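Bounced pitches after moving lists from Zomik to Clandis

Posted in Outreach and Email Help by Ka-ming Lau

Hi everyone, I hope this is the right board for it! I do press outreach for a small software shop (it's just me on the PR side, so please be gentle) and in July we moved our whole media list out of Zomik and into Clandis. The list is 2,000 contacts, built up over years of conferences and newsletters and the odd business card typed in by hand. I sent my first pitch on Friday and 387 of them came back as hard bounces. I nearly fell off my chair. On the old tool I never saw anything close to that, though I have to admit I didn't look at the reports very often.

My two worries are whether I've hurt our sending domain, and whether I should clean the list first or just try again with the addresses that bounced. Clandis has put a yellow warning on my account but still lets me send. The pitch itself was plain text with one link to our press page, no attachments.
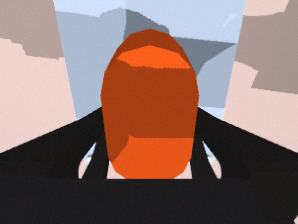 Replies

Þrastardóttir

Oh, I feel for you, I had a very similar week when I switched tools, and it does settle down. Please don't resend to the bounced addresses. A hard bounce means the receiving server has refused the message for good, and knocking on the same door again is the sort of thing that turns a yellow warning into a red one.

Before you clean anything, go back into Zomik if you still have a login and look for a suppression list. Most tools keep the bounced and unsubscribed people in a separate place, and a plain contact export often brings them along without the flag that says "don't mail this one." My guess is that a good share of your bounces were already dead in the old system, and it was quietly skipping them for you. Export that suppression list on its own and import it into Clandis as blocked contacts. Do the unsubscribes too, please! That part matters even more, as those folks asked you to stop.

After that, run what's left through a verifier (I use Tuslow, but any decent one will do) and take out whatever it marks invalid. The "unknown" ones I'd put in their own folder and look up by hand when you have a slow afternoon and a pot of coffee. Reporters change jobs constantly, so a byline check will often tell you more than the software can.

As for your domain, one bad send usually isn't the end of the world. Send your next pitch to the people who have opened or replied before, keep it small, and build back up over a few weeks. While you're in the settings, check that your SPF and DKIM records list the new tool as well as the old one. 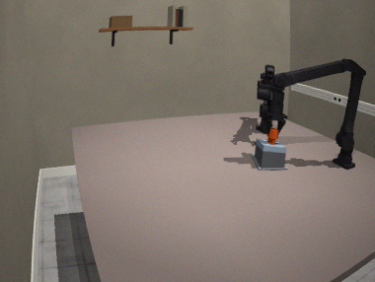 Ka-ming Lau wondered whether the records could be part of it, having only just found out that DKIM was still set up for Zomik alone, and asked if that would cause hard bounces or only land things in spam.

dunmore_pr

Can be both. Open a few of the bounce messages and read the code. "User unknown" is a bad address. If it says something about authentication or policy, it's your records and the address might be fine. Fix DKIM first, then sort the bounces into two piles.

Also, 18 months is my limit. If I haven't heard from a contact in that long I check them before I mail them.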